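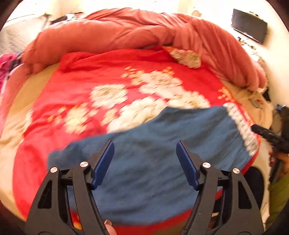 Fig. 1 – Blue cloth spread over a red floral blanket, with a band of white along its right edge.

3. Preparing and folding the clothes

This section is for light clothes with a lace panel, a lace border or other delicate trim, before they go in the Nusotard storage bag. For thick sweaters and coats, please go to section 4.

You need a flat surface bigger than the garment when it is fully open. A bed is good for this work. You can leave the blanket on, but pull it straight first, so the folds of the blanket do not press into the clothes. Move pillows and the comforter to the far end of the bed.

The bag is 80 cm long and 40 cm wide when it lies flat. Keep it next to you while you fold, to compare the size.

CAUTION: The garment must be fully dry. Check the seams and the place where the lace is joined to the fabric, as these parts dry last.

CAUTION: Take off rings and bracelets before you touch the lace. Close all zippers and hooks on the garment.

3.1 Laying out

1. Put the garment on the bed with the front side down.
2. Open it to the full width. Start from the middle and go to the sides with a flat hand.
3. Find the edge of the lace and bring it into a straight line. Do not pull the lace itself. Hold the fabric beside it and move both together.
4. Smooth the big wrinkles. Small wrinkles in soft fabric can stay, they will not be a problem in the bag.

Note: On a blanket with a strong pattern it can be difficult to see openwork lace well. If this happens, put a plain towel under the lace part.

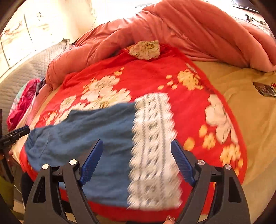

Fig. 2 – Garment with a blue fabric section and a white lace panel. The lace has scalloped edges and rows of small openwork motifs.

3.2 Folding

1. Decide which part will be on the outside. For a garment with a lace panel, the plain fabric should be outside and the lace inside.
2. Put a sheet of the tissue paper over the lace. It must cover the scalloped edge also, if your garment has one.
3. Fold the side with the lace over to the middle. The fold line should be in the plain fabric – never in the lace.
4. Fold the other side on top, so that the lace is covered.
5. Fold the lower part up. If the garment is long, make two loose folds instead of one hard fold.
6. Compare with the bag. The folded garment should be a little narrower than the bag on both sides.

If the garment slides open when you lift it, it is folded too loosely in step 4. Open it and repeat from step 3.

3.3 Placing in the bag

1. Slide both hands under the folded garment, with the palms up, and lift it in one movement.
2. Put it in the bag with the last fold down.
3. Put no more than 3 garments with lace in one bag, with tissue paper between them.
4. Press the air out slowly with your forearm and close the zipper.

Note: Do not use the vacuum valve for clothes with lace. The valve is described in section 5.

Mundine Home Storage – Nusotard user guide, revised 2 October 2022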